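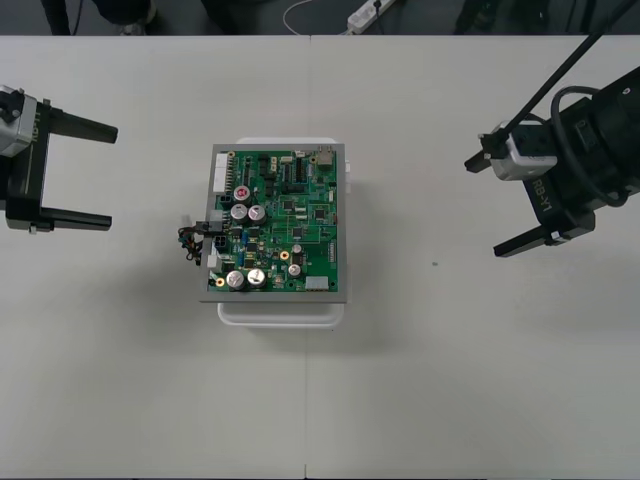 A green circuit board in its gray metal frame, resting on a white plastic container.

Harnenley depot to repair circuit boards locally

Circuit boards from broken appliances and office equipment will be repaired in Harnenley from June, under a plan that ends the practice of sending them out of the region for assessment.

The Fultex recycling depot on Krawczyk Road has set aside a room for the work and will begin taking boards from the public when its new counter opens at 10 a.m. on the first day of the program. Until now the depot has stripped boards out of donated equipment and shipped them in bulk to a processor in Zilledholm, where most were shredded for their metal.

Fultex says it handled 1,017 boards at Harnenley last year. It did not keep a record of how many could have been fixed, but staff who sorted them believed a good share had failed because of one or two cheap parts.

Capacitors are expected to make up much of the workload. The silver cylindrical type, known as electrolytics, are common on power supply boards and tend to wear out before the parts around them. A failed one may bulge at the top or leak at the base, though some give no outward sign and have to be tested. Replacements usually cost less than a cup of coffee.

Boards with larger capacitors will be discharged before anyone handles them. The depot is asking residents not to attempt this at home, and not to open microwave ovens or older tube televisions to get at the boards inside. Those items can be brought in whole.

Connectors and wiring will also be checked. Fultex said a surprising number of the units it receives have nothing wrong with them beyond a loose plug or a broken wire, and that these are often the quickest to put back into service.

Where a board is mounted on a metal frame or bracket, owners are asked to leave it attached. The frame protects the underside during the trip and can carry part of the ground connection, and technicians would prefer to remove it themselves. Wires should be unplugged at the connector where that can be done without force — cutting them adds to the cost of the job.

The assessment fee will be $10 a board, which goes toward the repair if the owner decides to proceed. Repairs will be capped at $50 unless the owner agrees to a higher price beforehand. Boards that cannot be fixed may be picked up again or left at the depot for parts at no charge.

Used components in good condition will be kept in labelled drawers. Connectors, heat sinks and transformers are the most likely to be saved, as they last well and can be hard to match on older equipment. Used electrolytic capacitors will not be put back into customers' boards.

The program has $2,000 in start-up money from the Harnenley township's waste reduction fund. It has been spent on soldering equipment, a fume extractor and a first stock of parts. The benches and storage containers came from elsewhere in the depot.

Council staff will look at the results after the first year. They want to know how much material has been kept out of the Zilledholm shipments and whether the fees cover the cost of parts. A similar counter at Zilledholm has been discussed, but no money has been set aside for it.

Washing machine, dryer and dishwasher boards will be accepted, along with those from printers, stereo equipment, garage door openers and furnace controls. The depot will not repair boards from medical equipment or vehicle airbag systems. Phones and laptops will continue to go through the existing drop-off bin inside the main entrance.

Residents should write down the make and model of the appliance and tape the note to the bag or box, with a line on what the machine was doing when it stopped. Boards should be carried in an anti-static bag if one is available, or otherwise in a plain cardboard box. Plastic shopping bags and foam chips are not suitable.

Turnaround times will depend on parts. Owners will be phoned once the assessment is complete, and finished boards will be held at the counter for pickup during regular depot hours.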